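Packing a kitchen for a long move without hiring packers
Moving & Storage > Packing
Viewed 2,091 times

Flusturero

We are moving in October, 800 miles, from a two-bedroom apartment to a rented house. Trastis is driving the truck and loading it, but we are doing all the packing ourselves. Their price to pack only the kitchen was more than I wanted to pay.

I have moved before, but only across town, and I mostly put things in laundry baskets and drove slowly. That won't work now. The kitchen has a full set of dishes, a lot of glasses, some cast iron, a stand mixer, and a pantry that is too full. I have never shipped dishes this far and I don't know if I should buy the special boxes with dividers or just use regular ones.

What I want to know:

Which boxes to buy and where not to waste money.
What order to pack in so we can still eat the last week.
What to do with the pantry. The movers said no open food and no liquids.

My budget for supplies is 200 dollars for the kitchen and I would like to stay under it. We don't have a garage, so boxes will pile up in the living room as they get packed.

Mutiso

Use towels and clothes for padding. You need to move them anyway and they are free. Don't use newspaper, the ink comes off on everything. Throw out the spices.

Bakari Mwakyusa

I worked on a moving crew for several years and have done three long moves of my own since then. Towels are fine for filling a gap at the top of a box, but I would not wrap dishes in them for 800 miles. They are bulky, you fit very little in a box, and you will want your towels before you get to the dishes.

Boxes

Buy dish boxes (also sold as dish packs or dish barrels) for the breakables. They have thicker walls than regular boxes and that matters more than the dividers do. Use small regular boxes for canned food, cast iron, and cookbooks. Use medium boxes for pots, plastic containers, and baking pans. Don't put kitchen things in large boxes. They get too heavy and the bottoms give out.

Get plain packing paper by the bundle and buy more than you think. The cheap tape is a waste of money. It splits and you end up using twice as much. Bubble wrap is only worth buying for a few odd pieces such as a pitcher or a cake stand.

Before you fill anything

Tape the bottom seam twice and run a strip across it the other way. Crumple paper and put down a layer as deep as your fist. Do the same on top before you close the box. Shake it gently. If you hear things moving, open it and add paper.

Plates and bowls

Wrap each piece in its own sheet, then wrap a few together in another sheet as a bundle. Stand plates on edge in the box. Bowls can nest with paper between them. Don't skip the paper between pieces because they already stack well in the cabinet. The raised ring on the back of a piece can be rougher than the rest, and over a long drive it will rub marks into whatever it sits against.
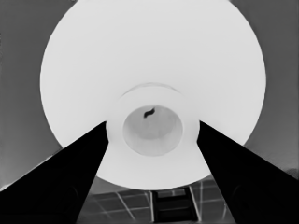 Glasses and mugs

Stuff the inside with paper first, then wrap the outside. Stand them upright in the top half of the box, with the heavier dishes below and a layer of crumpled paper in between. Wine glasses get extra paper on the stem before the main wrap.

Knives and small tools

Roll knives in paper, then in a dish towel, and tape the roll shut. Write KNIVES on it. Leave the silverware in its tray and wrap the whole tray tightly.

The mixer

Take off the bowl and attachments. Tape the cord to the body with painter's tape, which doesn't leave glue behind. Lock the head down. The original box is best if you kept it.

The pantry

Stop buying now and eat what you have. Ask your driver about sealed dry goods, since the rules aren't the same everywhere. Cans usually go. Oil, vinegar, and anything open should be used up or given away.

Order

Start with serving dishes, holiday things, and the baking pans. Next do the glasses and the good dishes. The everyday dishes go last. Keep out one pan, one pot, a knife, and a plate, bowl, and mug for each of you. Those ride in your car with the coffee maker and a can opener.

Write the contents on two sides of every box as well as the top. In a stack you can't see the top.

Flusturero

Thank you, this is what I needed. Does it matter if the dish boxes are used? Someone in Finisby is giving away a stack of them.

Bakari Mwakyusa

Used is fine if the corners are still stiff and they have stayed dry. Press on the side with your palm. If it feels soft, use that one for plastic containers. Check for old labels and cross them out or the crew will put your dishes in somebody's bedroom.

Mutiso

I still say towels.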